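Gradine Adhesive Wall Covering, by Cileck

Gradine is a self-adhesive covering for walls, shelves and drawer bottoms. It is sold in sheets, 5 in a pack, or 13 in the large pack. The back paper comes off in one piece.

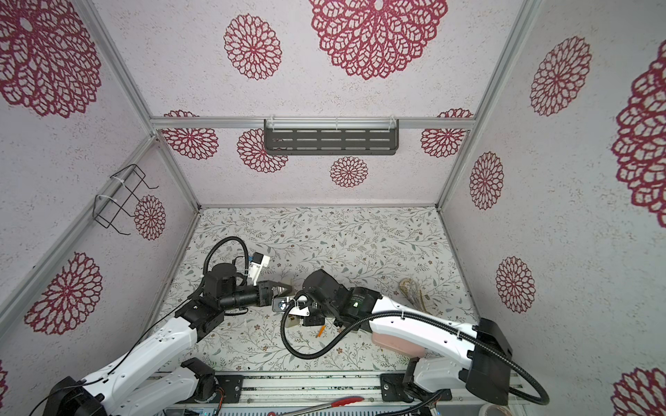
Before you order, please choose the pattern with care. We offer Châu (leaves and flowers) and Waliteo (plain colors). A strong pattern on the walls is easier to live with when the floor is quiet, as with crimson flower motifs on pale panels over a floor of fine grey-green vines. Samples are free.

Clean the wall with a soft cloth and let it dry for 6 hours. Start at the top and press down slowly.
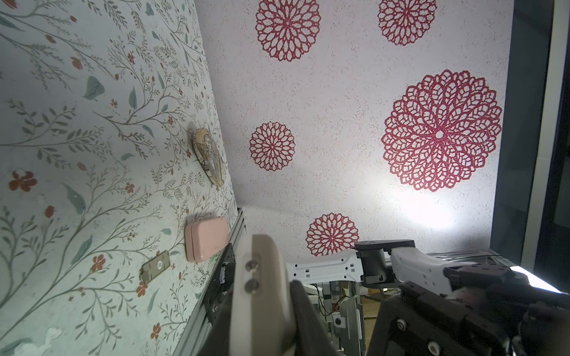
Small bubbles can be pushed to the side with a plastic card. Do not use on fresh paint.

Delivery is free for orders over $100. Opened packs cannot be returned.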